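Speaker notes: Teardown order for office desktops
Mandby refurbishing workshop, session 2

Slide 1. Title. Leave it up while people sit down. Mention that the handout has the screw chart and that these notes will be posted afterward.

Slide 2. Scope. Small and mid-size towers from office leases. No laptops, no all-in-ones. The Pettigrew lot was 440 units, nearly all one chassis family, so the order of work matters more than speed on any single step.

Slide 3. Before opening. Power cord out. Hold the power button for a few seconds. Lay the case on its side, removable panel up. Strap on. Write the asset number on the tray card before touching a screw. Orance trays and Zellia trays do not stack together; pick one type per bench.

Slide 4. Order of removal. Drives first, then memory, then processor, then board. Power supply last unless its leads block the drive cage. Pause here and ask who does it differently.

Drives go first for data custody. Once a drive is out it goes upright in a holder beside the case, label readable, still in its carrier. Carriers come off at the wipe station, not at the bench. Do not lay drives flat on top of the power supply.

Slide 5. Photo slide. Point to the blue carrier in the holder, then the blue latch on the drive cage, then the raised bracket on the empty processor socket. Let people look at the cable run for a moment before moving on.
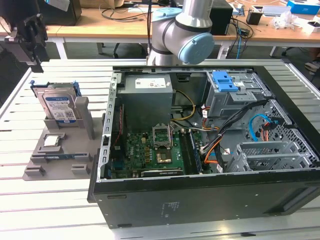 Kumiko Hayashi asked at the first session whether the socket bracket should be closed again once the processor is out. Her shop closes it every time and fits a plastic cover, and she had seen bent contacts on boards that were stacked open.

Answer given: yes, if the board is going to resale. For scrap boards we skip it. Covers are in the second drawer.

Slide 6. Cables. Unplug at the connector, never by the wire. SATA plugs with a metal clip need the clip pressed first. Fold power leads back toward the supply and tie them loosely. Thin front-panel wires: record the header position on the tray card if the board is being reused.

Slide 7. Timing. Around 54 units per bench per week, including labeling. Latrice Mbeki has the sheet by bench. Rework is logged separately and is not in that number.

Slide 8. Open points. Screw chart revision due in August. Tray card gets a line for memory slot. Questions, then break.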